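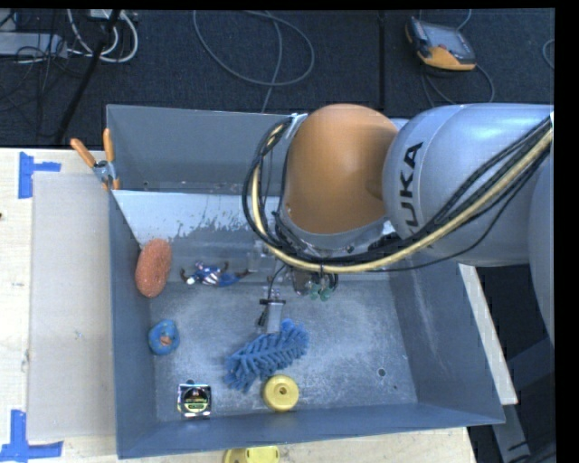

So I finally made it out to the Seten open day, and my feet still hurt! I went because we have to pick a picking cell by November, and I wanted prices from people, not brochures.

Vasanthi Kaimal walked us through the bin-picking corner and was wonderfully blunt about money. The arm is the easy line in the budget, she said. Grippers, cables, guarding and floor space are where it creeps up — her team went through 13 quotes before they signed one. I wrote that down twice.

Then coffee with Josefien Mulder from Vermeulen, who leases instead of buying. Her plan runs 49 months with service included, and she'd do it again (she did grumble about the training days). I'm leaning her way for our Pendavport site, but Ikport has the volume to justify buying.

Next up: measure our bench, and ask Seten what a spare gripper costs.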